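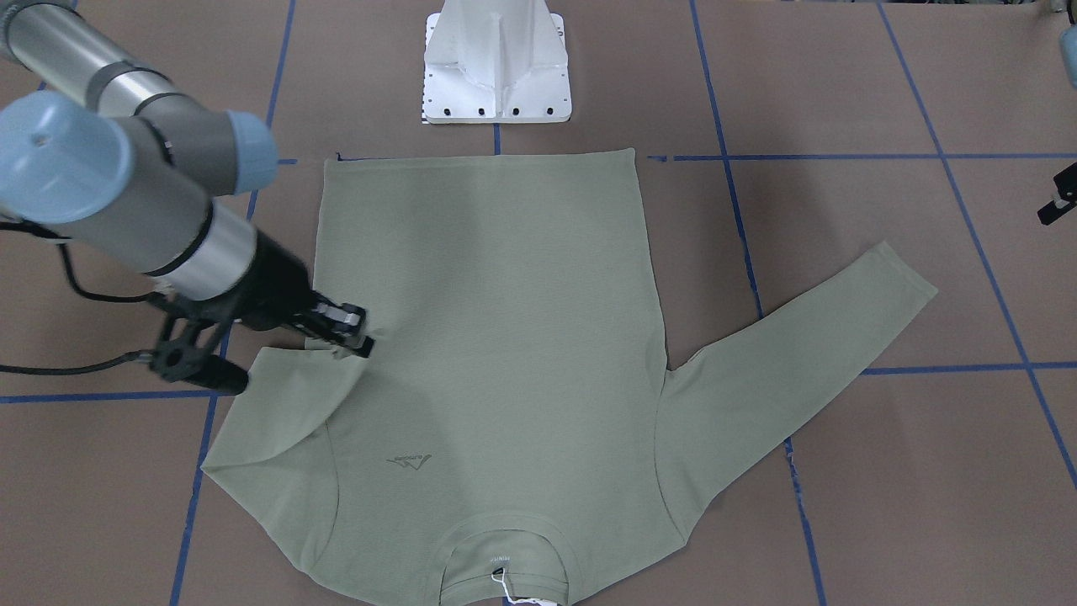
Green long-sleeved shirt laid out on the taped floor, February.

Textile Conservation Workshop, Sillum Building
Notebook entry, February. Morning session begun 9:15.

Purpose of the present work: to establish whether the change of detergent introduced at the Tuvholm laundry facility has had any measurable effect on the shrinkage of cotton and cotton-blend knits. The request was received from the uniform supply office, which has reported complaints regarding sleeve length. The workshop has agreed to provide a written opinion by the end of the month.

Materials. Test pieces were cut from a single roll of undyed interlock supplied by Ngata. The roll was conditioned overnight in the standards room before cutting. Each piece was marked with benchmarks 20 cm apart in both directions, using the indelible pen and the steel template. The older plastic template is no longer to be used. It was checked against the steel rule and found to be short on one side, and it has been removed from the drawer.

Procedure. Four washes per piece, warm cycle, with line drying between washes. Tumble drying is to be treated as a separate series and will be entered separately. Detergent was weighed on the small balance and dissolved before loading. Ballast was made up to the usual load with plain hemmed sheeting, as in the January series. Pieces are to be laid flat and left to relax before measurement. They are not to be smoothed by hand beyond the removal of obvious folds, as this was a source of disagreement between operators last time.

Observations. The first set came out with slight spiraling along the long edge. This was present in the control pieces as well and is attributed to the knit and not to the wash. Lengthwise shrinkage was greater than widthwise in every piece, as expected for this construction. The mean benchmark distance in the length direction after the fourth wash was 186 mm for the control detergent. The corresponding value for the new detergent has been withheld from this entry until the second reading is complete, in order that the second reader may work without reference to the first.

Water hardness was tested at the tap before the session and again after. The two strips did not agree. The strips are from an opened tube of uncertain age, and a new tube has been requested. Until it arrives the hardness value should be regarded as provisional – it should not be quoted to the supply office.

Equipment. The Steltulitz washer completed all cycles. The spin was set at 1000 rpm throughout. A vibration was noted during the final spin of the second load and did not recur when the ballast was redistributed. The drain filter was cleaned and contained a quantity of lint, most of it dark and therefore not from the present test pieces. Staff using the washer for other purposes are reminded to clear the filter and sign the sheet on the door.

Review. Beverley Baxter examined the method in the afternoon and raised two points. First, the relaxation period has been recorded only as "overnight" and should be given in hours. Second, the supply office has described its problem in terms of finished sleeves, whereas our measurements are of flat fabric. Seams may restrain shrinkage along one line and not another. Both points are accepted. The report will state plainly that the results apply to fabric, and a short series on made-up sleeves will be proposed as an addition.

Outstanding:
Second reading of all pieces, by a different operator.
Hardness strips, to be reordered.
Relaxation times to be recovered from the door log and entered here.
Tumble series – not before the lint screen has been replaced.
Remainder of the Ngata roll to be labeled and returned to the lower shelf.

Session closed 4:40. Standards room left at set point.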